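Grisamska cloths and trays: progress report to Geline
Site: Listlow
Prepared by Arnar Þorgeirsson
11 April 2026

Where we are

The application said that by this point every table at Listlow would have a tray, every tray would have a cloth, and the cloths would be folded. Two of those are more or less true. I have been asked to report on all three, so this will be less cheerful than the last report, which was written before anybody had used the things for a full month.

The trays came from Buschmann in one delivery, 32 of them, and none were broken. They are shallow, open at the top and easy to wipe. I was against buying them and I still think a hook at the end of each table would have done the same job for less, but I have no complaint about the trays themselves. They stack, they don't slide about much, and people seem to know what they are for without a label. The labels we paid for are in a drawer.

The cloths have been harder. We bought 500 on the advice that a larger order would be cheaper per cloth. It was cheaper per cloth. It also left us with boxes of cloths on the floor of the store room, where the shelving was meant to go, and the shelving has been moved to a later stage of the plan as a result. I would not call that a saving and I have not entered it as one.

Folding

The plan asks for each cloth to be folded in quarters and laid flat at one end of its tray at the close of the day. The argument was that a folded cloth dries more evenly and that a person arriving in the morning can tell at a glance whether it has been changed. I can follow the second half of that. A folded cloth looks like a fresh one, though, and that applies to a dirty one folded by somebody in a hurry. In the first few weeks we had plenty of neat, grey-smelling squares that had been folded and refolded without going near the wash.

Since then folding has dropped off. I have walked round at closing time often enough to know that most cloths now go into the tray in a bunch. I have raised it at handover and there is a printed sheet by the sink. The sheet has had no effect that I can see. People will put a cloth in a tray if the tray is within reach. They won't stop to fold it when they have their coat on.

I'd ask Geline to consider whether this matters. The tables are clear. The cloth is in the tray and off the table, which was the complaint that started all this. If the aim is a tidy room, we have a tidier room than we had in September. If the aim is folded cloths, we are a long way off, and I doubt another sheet will get us there.

Drying

The application makes a firm claim that the trays would help cloths dry overnight. I haven't seen evidence for it. A tray has a solid floor and sides, and a wet cloth in a heap on a solid floor is going to stay wet underneath. We tried leaving a few wrung-out cloths over the edge of the tray and those did better, but they also ended up on the table or the floor by morning. I have no proper figures for drying and would rather leave the column blank than fill it with guesses.

Washing

The wash now goes out in one bag at the end of each week. This part works. It worked before the project too, so I am wary of claiming it as a result. The one real change is that the cloths are easier to find, and fewer go missing behind radiators.

Money

The remaining balance is £400. The plan has it down for a second order of trays in a different colour, so that clean and used cloths can be kept apart. I don't support this in its present form. We already have one tray per table that people use in the simplest way available, and a second would take up room on tables that were cleared to make room. I would sooner spend it on a rail in the wash area, where wet cloths could hang properly, and leave the trays for the daytime.

What the tables look like in use

Staff were asked for their views and over 85 comments came back, a good many of them about the heating. Of those that were about the project, the usual line was that the tables are better and the folding is a nuisance. Two people said they liked the pink. One asked why the cloths couldn't just be thrown away, and I have explained why not.

My own view is close to the general one. A plain grey table with nothing on it except a pink tray, and a blue cloth crumpled up in the left half of the tray, does not match the drawing in the application. I would still pass it on a walk-round, and I suggest the standard is rewritten so that I'm allowed to.

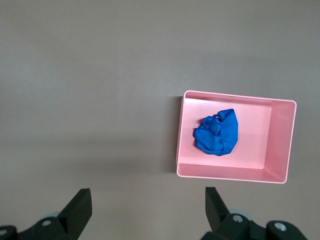

Decisions needed from Geline

- Whether "cloth in tray" can replace "cloth folded in quarters" as the closing standard.
- Whether the balance can go on a drying rail instead of more trays.
- Whether the drying claim stays in the plan. If it does, somebody will need to tell me how it is to be measured.

I will hold off ordering anything until I have an answer on the rail.

Grisamska at Listlow | Contact: Arnar Þorgeirsson, site office | © Grisamska | Back to top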